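How to Name a Paint Color Without Regretting It

I keep a list of 293 paint names, and most of them are terrible. If you mix your own colors and want to label the cans, start with the light. Look at the dried sample in the morning, then again under the kitchen bulb. Write down the first food you think of. Cross it out — every beige on earth is already an oatmeal.
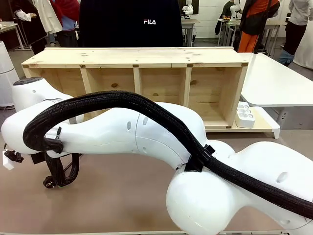 Next, try a place. It should be short and easy to shout across a hardware store. My friend Marta Hutsuliak called her gray-green Basora and has never had to spell it twice. Her earlier effort, Whispering Lichen Dusk, didn't fit on the lid.
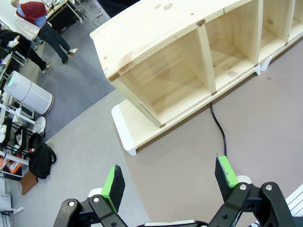 Say the name out loud with the word "bathroom" after it. If you can keep a straight face, write it on the lid in permanent marker, along with the mix recipe and the room. Put the same thing on the side of the can, where drips are less likely to cover it.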